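Mug Storage: Arranging Handled Cups on Open Shelves and Raised Boards

Compiled by Kusum Gautam

Handled cups take up more shelf width than their diameter suggests. Measure each cup across body and handle before fixing a layout. The widest measurement sets the spacing for the whole row.

Sort by body width first and color second. A wide-mouthed vessel should not share a row with narrow mugs.
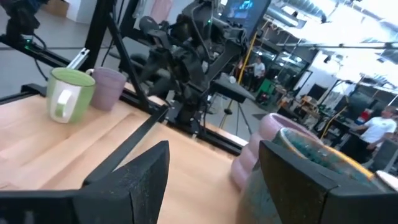 How much clearance should be left between two mugs?
Leave 15 mm between the outermost points, handle included. Increase this for heavy stoneware.

Handle direction

Pick one direction per row and keep it. For a right-handed user, handles point right. Mixed directions waste width and cause knocks when a cup is lifted out.

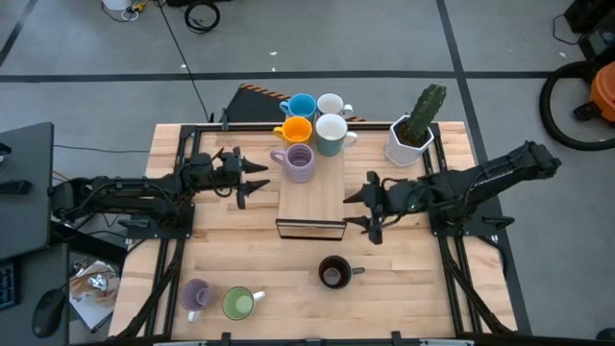

A raised board doubles the usable depth of a counter. Fix it level and check it with a full load before regular use. Mugs at the back stay reachable when the row in front is lower or more widely spaced. Where handles alternate, as with the light blue mug turned left and the white one turned right, the pair needs the full width of both handles, and turning one of them recovers some of it. A potted cactus belongs at a corner, clear of the reach path.

Setting out a row

1. Wipe the board and let it dry. Grit under an unglazed foot scratches soft wood.

2. Place the heaviest mug over a support. Ribbed or stacked-ring bodies are judged by their widest ring; the foot is no guide.

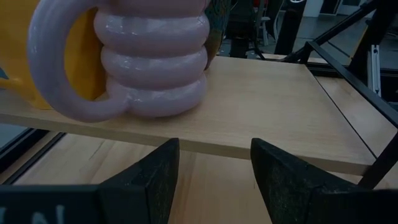
3. Set the remaining mugs outward from the first. Keep every foot fully on the board, 15 mm back from the front edge.

4. Lift each mug straight up once. If it touches a neighbor, widen the gap.

Shelf labels

Label the front edge of each shelf, not the mugs. Umesh Srivastava uses printed numbers and keeps a matching list inside the cupboard door. Large mugs with a reactive glaze go on the lowest shelf.
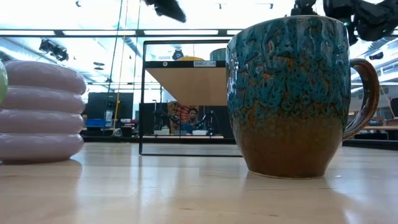 Can mugs be stacked to save space?
Only straight-sided mugs with a matching foot and rim should be stacked, two high at most. Bulging bodies and flared rims go in a single layer.

Recheck shelf fixings each November.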